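Newsletter > Housing > Opinion

Does new glass pay for itself?

By Guilan Cai

Print | E-mail

Furnent says its new panes will save a typical Ruawai household 400 dollars a year. I asked what a typical household was and got a brochure.

My heating bill last year came to 1534 dollars. To save 400 of that, the old windows would have to be leaking heat like a barn – and mine don't. 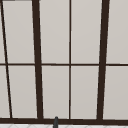
Pale gray panes in dark brown bars.

The quote was valid for 11 days, which never helps me trust a number. Draft strips and heavy curtains come first in my house. I'll look again in March, with the bills in hand.

11 comments | Share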